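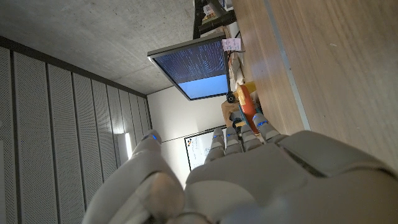

Desk Week is back, and I could not be happier about it! If you missed the first round in June, the idea is simple: you pick one desk, you clear it down to the bare top, and only the things you used in the past 5 days get to come back. Everything else goes into a box with a date on the side. I started with the light wooden one, the desk with the thin metal strip running across it, and I had forgotten how good that grain looks when there isn't a pile of mail on it. A few things have been let back on already. The orange piece with the yellowish top stays (I don't care what anyone says, a desk needs one cheerful color), and so does the little round black thing next to it. Everything else has to make its case by Friday.

A couple of tips from last time. Wipe along any edge strip with a damp cloth folded over your fingernail, going with the strip, and you will be amazed and slightly horrified at what comes out of there. Dry it right away so no water sits in the seam. On bare wood, go with the grain and use less cleaner than you think you need. Unai Alcaraz swears by plain dish soap in warm water and his desk looks terrific, so I'm trying that this time.

Cables were the big headache in June and I expect they will be again. Reginald Brannigan wrote in to say he pulled 40 of them out of two drawers, most of them for gadgets he gave away years ago. Forty! He kept the ones he could name and wrapped each in a strip of masking tape with the name on it, and I've been copying him ever since.

If you want to join in, clear your desk any day this week and send me a note about what came back and what went in the box. I especially want to hear about the odd little things you couldn't part with. I'll run the best ones in the next issue, along with Unai's notes on getting old tape marks off a drawer front, which I still have to try on mine.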